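Murkeck Robotics Club: Call for Student Operators, Cloth Folding Project
Open to enrolled students in any major

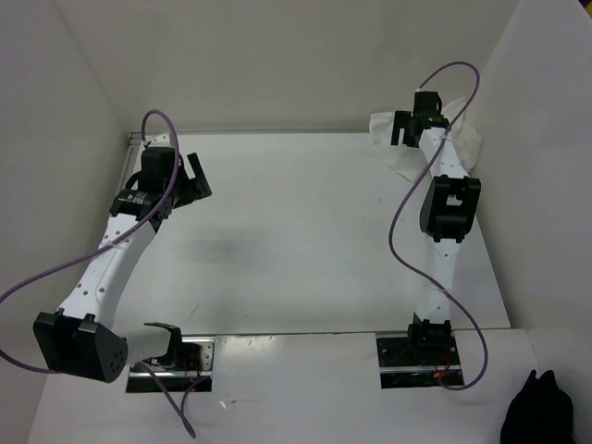 The two-arm bench at Murkeck, right gripper over a cloth.

The Murkeck Robotics Club is looking for student operators for its cloth folding project. The project starts in January and runs for 11 weeks. We have places for 26 operators. You do not need to be a club member to apply, and you do not need to know how to program.

What the project is

We want our two arms to fold a small cloth without a person guiding them. To get there we need a lot of recorded runs in which a person does guide them. Last term's group recorded 307 runs that we could use, almost all of them by the same four people, and the results were only good when the cloth started near the middle of the table. This term we want more operators, more starting positions, and more runs that begin with the cloth crumpled up in a corner.

The project is led by Lụa Hồ, who also wrote the recording software. Lộc Phan is in charge of the hardware and runs the training sessions. Parts and repair costs are covered by a small grant from Gruvow.

What operators do

You will work in pairs, in two-hour shifts, one shift a week. One person drives the arms using the hand controllers. The other places the cloth, starts and stops the recording, and writes the run up in the log. You switch halfway through. A normal shift gives 28 runs, but a slow shift is fine. Runs where the cloth slips or gets dropped are kept and marked as failed. Please do not delete them.

Operators also check the bench at the start of each shift. That means looking over the purple cables on both arms, making sure the ties on the forearms are still holding, and wiping down the table. There is a checklist taped inside the cabinet door.

Training

Everyone attends one training session before their first shift. It takes three hours and covers the emergency stop, the controllers, the log, and what to do when an arm faults. You will have a short practical check at the end. If you don't pass it the first time you can repeat it.

Who can apply

You must be enrolled at least half time and be 18 or older. You should be able to keep the same shift every week. Most people stand to drive, but the controllers can also be used sitting down, so tell us on the form if you want that setup. Left-handed operators are welcome and we would like more of them.

We also need two people for the log itself. This is a desk job: going through recordings, fixing labels, and flagging runs that stopped early. It can be done from home once you have an account.

Credit and pay

Operators can take the project for one credit under independent study, or be paid the standard student hourly rate, but not both. Training time counts either way. If you choose credit, you will write a four-page report at the end of the term. Ask your adviser first, as some departments do not accept it.

At the end of the project the group takes its best folding routine to the Ivinow student meet. Going is optional. Travel is paid for up to six people, and operators who have done all their shifts get first choice.

Where

The bench is in the Thái Building, ground floor, at the end of the hall past the machine shop. Shifts start at 10 a.m., 1 p.m. and 4 p.m. Closed shoes are required and long hair must be tied back.

How to apply

Pick up a form at the club desk or fill it out on the club page. List three shift times that work for you, in order. Say whether you want credit or pay. A few lines on why you are interested is enough, and we don't need a résumé.

Questions about credit go to Lụa Hồ. Questions about the arms or the training go to Lộc Phan, who is usually at the bench until 6 p.m.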